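Diese Website verwendet Cookies. Mit der weiteren Nutzung stimmen Sie dem zu. [Akzeptieren] [Einstellungen]

Gratdale-Rezepte: README

Gratdale ist eine Sammlung von 1263 Backrezepten als Textdateien, eine Datei pro Rezept. Der größte Teil stammt aus dem alten Flirketico-Forum, das im Mai abgeschaltet wurde. Mehr als 888 Rezepte haben inzwischen vollständige Mengenangaben in Gramm, der Rest steht noch in Tassen, Esslöffeln oder »nach Gefühl«.

Aufbau einer Datei

titel: Name des Gebäcks
form: Blech, Kastenform, Springform, Ring
menge: Stückzahl oder Durchmesser
zutaten: eine Zeile pro Zutat, Gewicht zuerst
ofen: Temperatur und Hitzeart
text: Zubereitung, ohne Zwischenüberschriften

Ober- und Unterhitze gilt als Standard und wird nicht angegeben. Umluft steht als »U« hinter der Temperatur. Backzeiten sind in Minuten angegeben, auch über 90 hinaus. Eier sind Größe M.

Das Feld »form« bezieht sich auf das fertige Gebäck. Ein Donut steht unter »Ring«, auch wenn er ohne Form ausgestochen wird. Hohe runde Kuchen stehen unter »Springform«, kleine Törtchen ebenso.

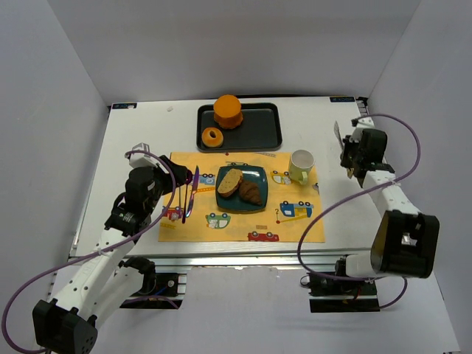 Dazu kam über die Fehlerliste der Einwand, »Springform« sei für Törtchen schlicht falsch, wer danach suche, bekomme lauter Rezepte für große Kuchen; ein eigener Wert »rund-klein« würde genügen. Der Wert ist für die nächste Fassung vorgesehen. Bis dahin hilft die Suche nach einem Durchmesser von höchstens 10 cm im Feld »menge«.

Bekannte Lücken

Hefegebäck ist schwach vertreten. Die Rezepte aus dem Bestand Sutanto enthalten keine Ofentemperaturen, das Feld bleibt dort leer. Doppelte Einträge wurden nur bei gleichem Titel entfernt, Marmorkuchen kommt deshalb sehr oft vor. Allergene sind nicht gekennzeichnet.

Korrekturen

Bitte pro Korrektur nur eine Datei ändern und die Quelle der neuen Angabe nennen. Umrechnungen von Tassen in Gramm erfolgen nach der Tabelle in mengen.txt. Eigene Rezepte bitte im Ordner »eingang« ablegen.

Zuletzt aktualisiert: Mai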